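Is the Brernico arm kit worth it for a total beginner?

Asked 11th December in Hobby Robotics

Hi all, hoping someone here has bought one of these and can talk me into it or out of it. I've been eyeing off the Brernico desktop arm kit for months and Jetcombe have it on special until the end of December -- $400 off, which takes it from "absolutely not" to "maybe if I don't mention it at home".

What I want to do with it is pretty modest. I'd like to teach it to pick things up off a table and put them in a bowl or a tray, using the demonstration mode where you move the arm yourself and it learns from that. I can solder, I can follow a wiring diagram, and my Python is the sort where I change things until the errors stop. No engineering background at all.

My questions are mostly whether the standard gripper is any good or if I should go straight to the Zervas one everybody seems to mention, and how painful the setup is. Also whether it's loud! My desk is on the other side of the wall from a sleeping toddler.

Cheers in advance.

Answer 1 (accepted)

I've had mine since last summer so I'll have a go at this.

Setup took me most of a weekend. The mechanical part is fine, the instructions have decent drawings and the screws come in labelled bags (keep the bags, I didn't, and regretted it when I had to pull the wrist apart). The motor calibration is where you'll lose your Sunday. You have to set each joint to its centre position before you bolt the next section on, and the manual mentions this one page after you've already done it. Read the whole chapter first. I put the elbow on a full spline out and spent ages wondering why the poor thing looked like it was shrugging.

The standard gripper is okay for blocks, foam, small boxes, anything with two flat sides. It's hopeless with round things. I tried mandarins and it just sort of pushed them around the desk. The Zervas fingers are grippier and a bit wider and I do like them, but I'd still start with the standard ones and find out what annoys you. They swap over with a couple of screws so you're not locking yourself in.

For the learning side, the software is better than I expected and the documentation is worse. I recorded 123 demonstrations of one pick-and-place job before I was happy with it, and plenty of those were rubbish because I was rushing or my sleeve got in the way. The first 10 I did were so jerky I threw them out. Slow down, put the bowl somewhere a bit different every time, and take a tea break when your shoulders get sore. A cloth under everything makes a good plain background, though mine bunches up and I'm forever smoothing it out.
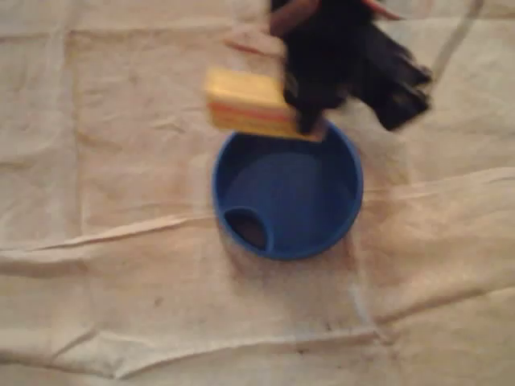 Can it run off a laptop, or do you need a big gaming computer?

Moving the arm and recording demos works fine on an ordinary laptop. For the training part you'll want a proper graphics card or a rented machine online, otherwise you'll be waiting days. I rent one by the hour and it costs me less than a takeaway most times.

As for noise, it whirrs. Quieter than my printer, louder than the fridge. I wouldn't run it against a nursery wall at night, but nap time through a closed door would probably be all right.

Overall I'd buy it again at the sale price. At full price I'd be grumpier about that manual.

Answer 2

Check what power supply Jetcombe are bundling before you order. Mine came with a weedy one and the arm sagged whenever it was stretched right out. Emailed them and they sent the bigger one, took 2 weeks. No other complaints, but I mostly use it to wave at the cat.

Answer 3

I'll put in a word for the Drundisex kit, which is what I ended up with after sending a Brernico back. It arrives already built and calibrated, so you're up and going the same evening, and their forum people are lovely. The catch is the reach is shorter and it feels a bit like a toy next to the other one. If you enjoy the putting-together part then get the Brernico, you'll learn heaps. If you just want to get on with teaching it stuff, have a look at mine.

Also, whichever you get, clamp it to the desk properly. I thought the weight of the base would be enough and it marched itself right over the edge.

Comment from the asker

Thanks so much everyone, this is gold. Leaning towards the Brernico and I've messaged Jetcombe about the power supply. Does anyone know if the Zervas fingers come with their own screws?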